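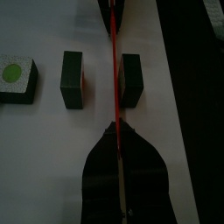
Wide fingers or narrow fingers for mixed objects?

jseidel_40
We are comparing two finger sets at Lesmont, the wide curved plates and the Smadi narrow ones. With the wide set I got 154 good picks of blocks from 227. The misses are mostly when two blocks stand close together.

grillholm
Then take the narrow ones. Wide plates push the neighbor block before they close.

chae_h
I don't agree fully. Narrow tips are good for blocks, but on cloth they let one corner slip when both arms pull. Which pads do you use for cloth?

jseidel_40
Padded, boxy type. I attach one from the two-arm test. 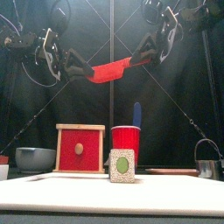
Red cloth held between both grippers, above the table.

chae_h
Thank you. I would lower the closing force first - six steps, the same cloth each time - and only then change fingers.

grillholm
Force will not help him with the blocks. These are two different problems.

jseidel_40
Yes, maybe I mixed them. I will run the blocks again with the Smadi set and write the numbers in this thread.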